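Automation notes, part four: who does what once the arms are in

15 March 2021

Macarena Benítez asked me last week how many jobs the arms have taken at Stenmont. I said none so far, and she said that wasn't what she asked. She wanted to know how many jobs had changed, and I didn't have a number ready. I have been working on one since.

Some background for those who skipped the earlier parts. Stenmont does contract kitting: mixed small goods come in, get sorted, and go out in sets to retail customers. Purkis is the largest of those customers and the reason there are 251 active item codes on the floor. Most of the items are rigid. A fair number are soft or wrapped in thin film, and those are the ones that cause trouble. Until October all of it was picked by hand on two shifts. Now part of the easy range goes through robot cells, and the development benches are where an item gets tried before anyone promises it to the line.

An item gets to the line only after it has been picked on the bench 200 times under the settings it will run with. Grip width, approach height and closing force are written down per item code. If a setting changes, the count starts over. This sounds strict and it is slow, but we tried being flexible in the first month and lost a lot of time to settings that one person had tuned from memory.

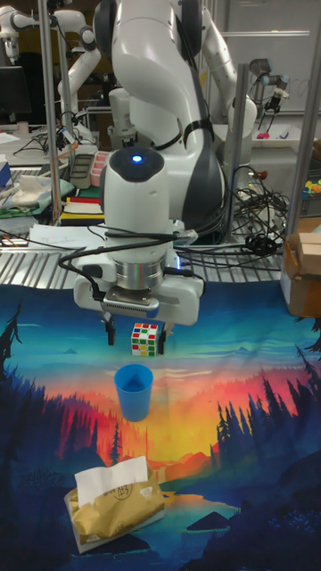
The first change for the people on the floor was in the paperwork. A hand picker never had to say how she picks something up. Isla Costigan had been on the soft goods station for nine years and her training for new starters was "watch me for a morning." That does not work for an item sheet. She now spends part of each shift filling in fields: where to take hold, which side must stay up, how much squeeze before the wrapper marks. Her first sheets ran to a page and a half each. We cut the form down twice, and the current version fits on a half sheet with one free text line. She uses all of the free text line.

I would not call this deskilling, which is the word Macarena uses. The skill has been moved to a different place in the process, and the pay grade has not moved with it. That second part is a real complaint. The item sheet work is still booked under "other duties" at the picker rate, and I have put in writing that I think this is wrong. Bennani, who supplied the scheduling software, has a role type for it already. It is a drop-down entry. We would only have to use it.

The second change is interruptions. With hand picking, a problem item slows down one person. With a cell, a failed pick raises a call, and someone has to leave their own work and clear it. In the first weeks the floor was averaging 40 calls a shift. It is down to 20, mostly from two fixes:

1. A cell may retry once on its own, from a greater height, before it calls.
2. Film-wrapped items were taken off the cells entirely and put back on the hand stations.

The second fix did not please the people who had signed off the budget. It is also the one that did the most good.
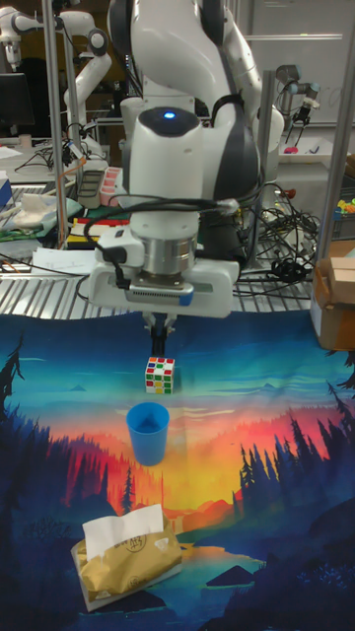

What the call count leaves out is the cost of being called. Two people can each take ten calls in a shift and have very different days, depending on whether the calls come in a row or are spread over eight hours. We log the time of each call but have never looked at the gaps. I have asked for an export from Bennani and will post the distribution when I have it – by shift, if the sample is large enough to be worth splitting.

Third, the noise. The old Zistex conveyor is switched off for half of the day shift now and people can talk across the aisle. I did not plan for this and it appears in no justification document, but when I asked the day shift what was better than last year, it came up first. The night shift still runs the conveyor the whole time and gave me a shorter list.

As for Macarena's number: of the pickers on the two shifts, all of them take calls, and five do item sheets on a regular basis. So every job on the floor has changed at least slightly, and five have changed enough to need a new description. I sent her that on Friday.
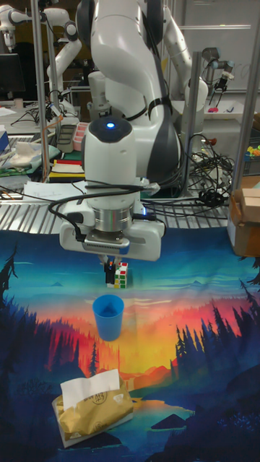 Will the hand stations be closed once the cells can handle soft goods?

There is no plan to close them. Short runs and new item codes will stay on hand stations, as bench time for a small order costs more than picking it by hand. The number of stations may go down, and the people affected should be told before the layout drawings are issued.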